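## Two arms are worse than one

22 August 2021

The Ukard build has reached the stage where it lives mostly inside a computer. For those who missed the January issue, this is the two-armed household robot going together on the long bench in the back bay, paid for by members' subs and by selling the old lathe. The real arms are still in pieces. The simulated ones are in rude health and have the run of a simulated house, with wooden floors and rather better furniture than any of us own.

The first job was the cabinet. One gripper does the pulling and the other minds its own business, at least on paper. A handle on a cabinet is a simple thing until you have to tell a machine how to approach it, and then it becomes a bar, two mounts and a great many ways of arriving at the wrong angle. Our gripper model is a plain two-fingered affair, drawn up in an evening, and it's good at holding on to things.

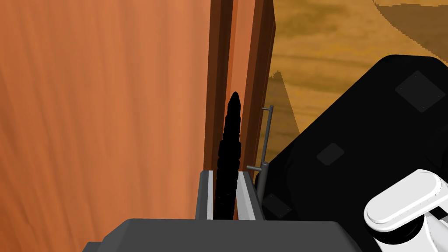 Getting the approach right took 200 runs, most of them left going overnight on the Ziden machine under the stairs. (If you found it warm in there last month, sorry. Please don't dry your gloves on it.) The trouble was the wrist, which had been given the wrong turning limit by somebody who typed 300 where the drawing said 60. That somebody writes this column.

With the limit put right we moved the whole business into the sitting room. It has a dark wall, a light wall and a long low shelf with ornaments on it, and I'd say it's a fair test of anybody's manners. The plan is for the arms to work in the same bit of space without clouting each other. They have no idea they're related. Each one treats the other as furniture, and badly placed furniture at that, so every move has to be checked against wherever the other elbow has got to. Our checker is the free one from the Kouris library, slow but trustworthy — like the kettle.

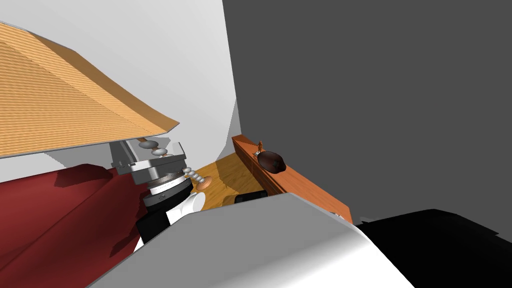 *Words: Orestis Xenos, back bay, most evenings after 1730*

The beaded fingers you'll have seen on the newer hand are a stand-in. Strings of spheres are cheap for the computer to work out, and they bend where we want them to. What the real fingers will be made of is still being argued over. I'm for printed joints with cord through them. The other camp wants proper hinges from Brulen and has stopped lending me its good screwdriver.

We've also had words about the point of view. Working from low down and close in, you get a very good look at the robot's own forearm and not a lot of the room beyond it. I quite like it. If the arm blocks your view on the screen it'll block it on the bench too, and I'd sooner find that out before there's a real shelf to sweep clean. A second viewpoint is on the list, somewhere below "fix the elbow" and above "tidy the cable drawer".
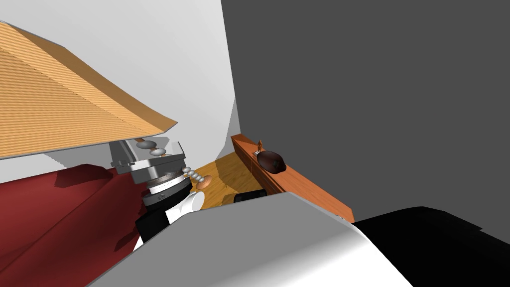
### What's wanted

- A pair of matching motors for the shoulders. Matching means the same as each other.
- Someone who can solder small things without swearing at them.
- The return of the 60 cm steel rule, no questions asked.
- Old door handles, any sort, screws included if you have them. They'll go on a test board for when the real gripper is ready.

Bring any of it to the back bay. If the door's shut, knock loudly, as the extractor will be on.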